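How Cloth Gets Its Pattern
A guide for young visitors, ages 8 and up
Illemholm Museum of Everyday Things, Learning Department

Look at what you are wearing today. Is it plain, or does it have a pattern? Perhaps there are stripes on your sleeves or checks on your shirt. Some patterns are printed on top of finished cloth, much as a stamp prints on paper. Others are part of the cloth itself. This guide is about the second kind.

Threads that cross

Most woven cloth is made from two sets of threads. The first set is called the warp. Warp threads are stretched tightly on a frame or machine called a loom, and they run the long way. The second set is called the weft. Weft threads travel from side to side, going over and under the warp.

You can feel how this works by lacing the fingers of one hand through the fingers of the other. Each hand holds the other in place. Threads in cloth do the same, only there are many more of them. The tablecloth on the large loom in our Weaving Room has 1099 warp threads, and every one of them had to be put in place by hand before weaving could begin.

Making a stripe

A stripe is the simplest woven pattern. Suppose a weaver sets up the loom with ten white warp threads, then ten blue, then ten white again. If the weft is white too, the finished cloth will have a blue stripe running down its length. The blue will look a little pale where white threads cross over it.

Weavers can also make stripes that run across the cloth. To do this, they leave the warp one color and change the color of the weft.

Making a check

What happens when there are stripes in both directions? The stripes cross, and the cloth is covered in squares and rectangles. This is a check. When the stripes have several colors and different widths, many people in the United States call the pattern plaid.

Look closely at a woven plaid and you will find a surprise. Where a blue stripe crosses another blue stripe, the square is a strong, solid blue. Where blue crosses white, the square is a lighter blue. No light blue thread was used at all! Your eye mixes the blue and white threads together because they are so small and so close. A weaver with only two colors of thread can make three colors of square.

With three colors of thread, the number grows to six. The weaver has the three strong colors and also three mixtures.

The plan comes first

A weaver does not choose colors while working. The order of the threads is written down beforehand in a list called a thread count. One line might say "white 8, teal 4, gray 8, teal 4." The weaver follows the list and then starts again from the beginning, or reads it backward so that the pattern looks like a reflection in a mirror.

The museum keeps 13 notebooks of thread counts from the Kwok mill, which stood beside the river at Flondeneck. The pages hold over 2308 patterns. Some have a snip of cloth pinned beside the list. Others have crossed-out numbers where someone changed their mind, and one page has a ring left by a teacup.

"Children often ask which pattern is the oldest," says Lai-ching Man, who looks after the notebooks. "We cannot be sure, as the first pages are missing. My favorite is a brown and yellow check from the second notebook. It was never made into cloth."

Edges and trim

The side edge of a woven cloth is called the selvage. There the weft turns around and goes back the other way, and this stops the threads from coming loose. The cut ends have no such protection. They may be folded over and sewn into a hem, or covered with a strip of another fabric, called trim.

Try it yourself

You will need graph paper and three colored pencils.

1. Color a row of squares along the top of the paper. This is your warp list.
2. Color the same list of squares down the left side. This is your weft list.
3. Choose any empty square. Look up to find its warp color and look left to find its weft color.
4. Color the square lightly with both.
5. Continue until the page is full.

Finished designs may be brought to the Learning Desk. Ok-hee Yeon and her colleagues will display a new selection every April, and one design is woven on the small loom at our sister museum in Flundusberg.

Words to remember

Loom — a frame or machine that holds threads for weaving
Warp — the threads that run the long way
Weft — the threads that go from side to side
Selvage — the side edge of a woven cloth
Thread count — in this guide, the written list of colors in a pattern

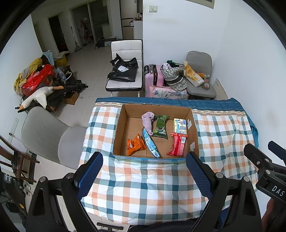

Checked cloth with a wide dark band and striped trim, under an open box.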